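Skemon place-setting set: README and fault note

Maintained by Seema Shakya. Last revised in August.
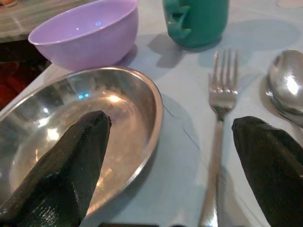 This release covers the table-laying and table-clearing task recorded on the Setiawan arm with the two-finger gripper and the wrist camera. It replaces the first release, which was withdrawn after we found a fault in the gripper readings. If you have a copy of the first release, please read the section on the fault before you use anything trained on it.

Contents

The set holds 3000 episodes. Each episode is one attempt at moving one item of tableware, and is stored in its own folder with the wrist video, the joint positions, the gripper width, the gripper force and a short outcome label. Items are plates, bowls, cups, forks and spoons, in steel and in plastic. The layout was changed by hand between episodes. There was no fixed order.

Outcome labels are: done, dropped, missed, pressed, stopped. "Pressed" means the gripper pushed down on the table or on an item harder than the limit. "Stopped" means the operator used the stop button. An episode can only have one label, so where an item was pressed and then dropped, it is marked pressed.

What went wrong

Partway through recording, the left finger began to close late. The gripper width is worked out from the motor, and the motor was turning as it should, so the width readings looked normal. The finger itself was slipping on its mount. A grub screw had worked loose, and the finger could rock by a few millimetres before it took any load.

We did not notice at first. Plates and cups were still being picked up most of the time. Forks and spoons were not, and we put this down to glare on the metal and spent too long adjusting the exposure.

The fault came to light when the arm went down for a fork and kept going. The left finger was sitting lower than the controller believed. It touched the table first, rocked back on its mount, and gave no force reading until it reached the end of its travel. By then the arm was pressing hard enough to bend the fork and shift the table. The operator pressed stop. No one was hurt. The operator's hand was outside the marked area, as the procedure requires, but the table edge moved towards her and she had to step back.

We checked the mount the same afternoon and found the screw. Brirnow, who supplied the mount, confirmed that the screw should have had thread lock on it. Ours had none. We can't say whether it was left out at assembly or when we changed the fingers ourselves, as we kept no record of that change.

Episodes affected

We went through the wrist video and compared the position of the left fingertip with the recorded width. In 145 episodes the two do not agree. A further 18 could not be judged, mostly because the fingertip was hidden behind an item. All of these are kept in the folder named "suspect" and are left out of the training and test splits. They are not counted in the 3000.

Of the 145, we re-recorded 135 after the repair, using the same items in as near the same layout as we could manage. The rest used a bowl which has since cracked.

The bent fork episode is in the suspect folder too. Its force channel should not be used for anything. The reading stays near zero until the last moment and is wrong for the whole descent.

What was changed

The screw was replaced and thread lock applied to both mounts. A line was painted across each finger and its mount so that any slip shows up. The operator now checks both lines before each session and signs the sheet.

The downward speed near the table was halved. The controller also stops if the motor current on the vertical axis rises while the finger force does not. This check runs on the Grurkell safety board and does not depend on the gripper software.

Known problems that remain

Force readings under light contact are noisy. Do not rely on them to detect a first touch.

Shiny items still cause trouble for depth estimates. Steel plates are the worst.

The clock on the wrist camera drifts slightly over a long session. Timestamps have been corrected in this release, but the raw ones are kept in a separate column.

Reporting

If you find an episode in the main splits where a finger looks out of place, send Seema the episode number and the time in the video. It will be moved to the suspect folder in the next release and listed in the change log.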